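Sewing-box tips I brought home from a robot open day

Filed under: Mending, Hand tools

I went along to the Forance open day in March expecting a free sausage and a look at some clever machinery. I got both, and I also came home with two pages of scribble about needles and thread, which is why it's going on the mending page and not in the newsletter.

The bit I'd booked for was the suturing demonstration at 10.30. A pair of surgical robot arms, stitching, with the instruments up on a big screen so the back row could follow. I've been hemming and patching for 18 years and I stood there with my mouth open. It's hand sewing! Tiny, slow, very tidy hand sewing - and nearly everything the presenter said about it works at the kitchen table.

So, the tips, in the order I wrote them down.

Tie off each stitch where the strain is worst. A running stitch is quick, but if the thread snaps you can lose the whole row. Separate knotted stitches are called interrupted stitches in the trade. I now do them on coat pockets, dog beds and the corner loops on tea towels.

Space before you sew. Put a chalk dot or a pin at every spot first, then stitch to the dots. My eye drifts wider as I go along and I bet yours does too.

Leave a tail on the knot. I used to snip right down to the fabric and then wonder why things came undone. Five millimetres is plenty on cotton, a bit more on slippery nylon. 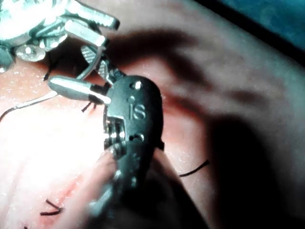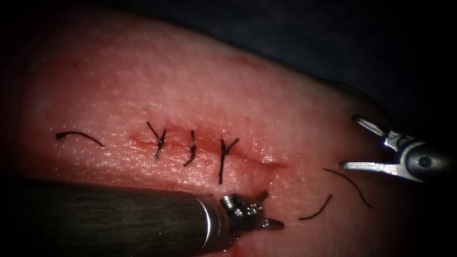
Black suture thread and the metal jaws of the instruments, both from the suturing demonstration.

Hold the needle with a tool. Small flat-nosed pliers are brilliant for canvas, denim and old leather, and far kinder to your fingertips than shoving with a thimble. Grip the needle back from the point and turn your wrist so it follows its own curve. A curved upholstery needle makes much more sense once you've tried this (mine is a Winow, from the bottom of a mixed packet, and I'd never used it).

Use contrasting thread for practice. Black on a pale scrap shows up every wobble. Change to a matching colour for the real job.

Put your lamp to one side. Straight overhead and your own hand shadows the stitch. I've clamped a little 600 lumen work light to the shelf on my left and it's made a huge difference to evening mending.

Keep a saucer for thread ends. Dark snippets get everywhere, and they find their way into the bobbin case.

After lunch I had a go on the Orum trainer, picking up rubber rings with a pair of hand controls. Dropped most of them, loved every minute. If they run it again, book early and take a notebook.

Next month: re-webbing a folding chair.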